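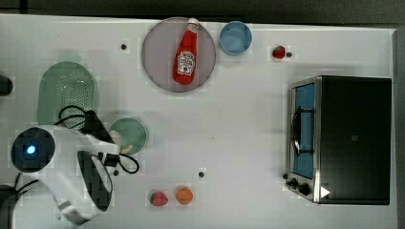 Notebook, coastal walks guide — Monday, before lunch

Back from Zostedcombe and writing this while my feet still remember it. The job was to check the Lirden route notes against the ground before we print them again. I went in doubting the brochure and came out doubting it more, with one exception, which I'll get to.

First the distance. The tourist leaflet gives the loop as 16 km and "suitable for all." My track says 16 km as well, so fine, they can measure. The second half of the claim I don't buy. Between the harbor and the chapel there is a stretch of loose shale on a slope that tips you toward the water, with no rail and no other way round. I met a couple with a stroller going back the way they came, and they didn't look pleased. Our text should say "good shoes, steady legs, no wheels" and leave it there.

Second, the steps. Every blog I read before leaving says there are 1,000 steps up to the Ledico viewpoint. I've never trusted a round number on a staircase, so I counted, with a pencil mark on the map at every landing so I couldn't lose my place. I got 1,198 from the road gate to the top platform. The obvious objection is that the blogs start counting somewhere else, maybe at the old customs house. I went back and looked, and there is no flight near the customs house that would make the numbers meet. My guess is that somebody wrote 1,000 once because it sounded good and everybody else copied it. If a colleague gets a different count I'd like to see the map with the marks on it.

The view from the top: decent. The leaflet calls it the finest on this coast. It's a wide bay with a headland on each side and a ferry crossing it now and then. I sat there for half an hour and the haze never lifted, so I can't swear to the islands. Do not print "on a clear day you can see the islands" until one of us has had a clear day. We printed that line in the last edition and I can't find a note from anyone who saw them.
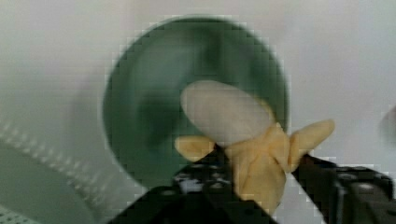 Transport. The bus from Lirden is listed as hourly in summer. I waited at the upper stop from 9:10 and got on at 10:50, so either one didn't run or the timetable on the post is from another year. The sheet behind the plastic has faded too much to tell. The driver said the upper stop is by request on the way down and skipped on the way up if the bus is late, and nothing at the stop tells you this. One bad morning isn't a survey, I know. I still wouldn't send a reader up there with a ferry to catch.

Fare is paid on board, cash or card. The card reader worked when I used it. The woman in front of me had to pay in coins, so I'd write "carry some cash" and skip the details.

Ferry: three crossings a day, as advertised. Left on time both ways. I have no complaint, which surprised me. The open deck is better than the cabin unless it's blowing, and the left side going out gives you the cliffs. The guide has the right side. Somebody must have written it up from the return trip.

Food. Here is the exception. The Güneş place on the harbor street was recommended by so many websites in nearly the same words that I assumed they'd all been fed lunch. I went expecting frozen squid. It was fresh, it was hot, and the bill was lower than at the place next door, where I'd had a sad omelet the day before. Bread came without asking and wasn't charged. I went a second time to see if I'd been lucky, and the fish soup was as good as the squid. So it stays in. I'd cut "authentic" from our entry all the same, as I don't know what the word is doing there. Say it's good and say what to order.

Closed after 3 in the afternoon, by the way, and opens again at seven. Our entry says "open all day." I walked up to a locked door to learn that.
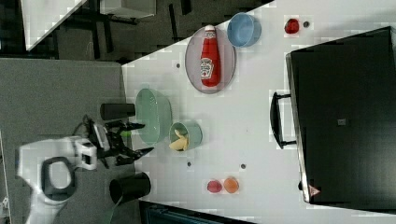
Where to sleep. I looked at two places and stayed in one. The guesthouse above the boatyard is clean and the bed is firm. "Sea view" means that if you lean out of the bathroom window there is sea. The rooms at the back are cheaper and quieter, and you lose nothing except the leaning. The other place, up by the Ledico road, has the terrace shown in all its ads. They let me look around. The terrace is real, though it belongs to two rooms only and the rest face the parking lot. Ask before booking — put that in the entry.

Beach. The one the leaflet calls "hidden" has a sign on the main road, a snack kiosk and a pay lot. Nice enough water, coarse pebbles, shade only in the morning. I'd drop "hidden" and add the pebbles. Swim shoes if you have them.

Things I couldn't settle:

Chapel hours. Door shut on both tries, morning and late afternoon. No notice. The parish office didn't pick up.

Whether the lower path floods at high tide. A man mending nets says it does, the kiosk says never. The weed on the stones was well above the path, so I lean toward the nets.

The spring marked as drinking water on the map. It runs, but there's no sign either way. I didn't drink from it and won't recommend it.

Map corrections are in pencil on the big sheet, north half only. South half still to do, and the step count should get a second pair of eyes before it goes in bold type. Page proofs not to be touched until the bus question is answered in writing.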